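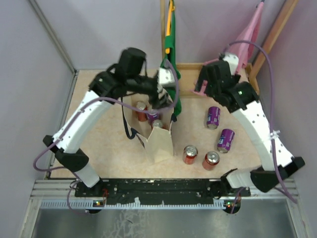
Accueil Industrie Robotique Sécurité Abonnés

Skarkard : arrêt de la cellule d'ensachage à deux bras après un défaut de câble

Publié le 4/2/23
Imprimer Envoyer par e-mail

La cellule d'essai à deux bras de Skarkard, affectée à la mise en sac de canettes, a été arrêtée à la suite d'une perte de communication sur le poignet gauche. Aucun blessé n'est à déplorer. L'exploitant, Nevell, a confirmé l'incident dans une note technique.

Selon cette note, le câble violet qui longe l'avant-bras s'est pris dans la pince lors d'une descente au-dessus du sac en toile. La traction a endommagé le connecteur du dernier moteur. Le contrôleur a signalé le défaut au bout de 400 millisecondes, alors que la consigne interne en prévoit 100. Dans l'intervalle, le bras a continué sa course et heurté le bord du plateau.

« Le mou laissé au niveau du poignet était excessif et le seuil de détection mal réglé. Les deux causes sont indépendantes », indique Marlene Assunção, responsable des essais. Le bras droit, dont le câble est maintenu par un collier sur l'avant-bras, n'a pas subi de dommage. Il a néanmoins été mis hors tension par la chaîne d'arrêt commune.

La cellule totalisait 2 000 cycles depuis sa dernière inspection. Fiifi Eshun, chargé de la maintenance chez Menon, a demandé le remplacement du connecteur, un nouveau cheminement des câbles et une limitation provisoire du couple de fermeture des pinces. Le relevé des journaux de commande fait apparaître cinq alarmes de même nature, acquittées sans intervention.

La remise en service est prévue courant février, sous réserve d'un essai à vitesse réduite. Nevell n'a pas précisé si ses autres cellules étaient équipées du même faisceau.

Sur le même sujet
Tulow révise ses seuils de détection de collision
Chaînes d'arrêt communes : ce que change le câblage
Menon étend son contrat de maintenance à Skarkard
Faisceaux mobiles : rayon de courbure et usure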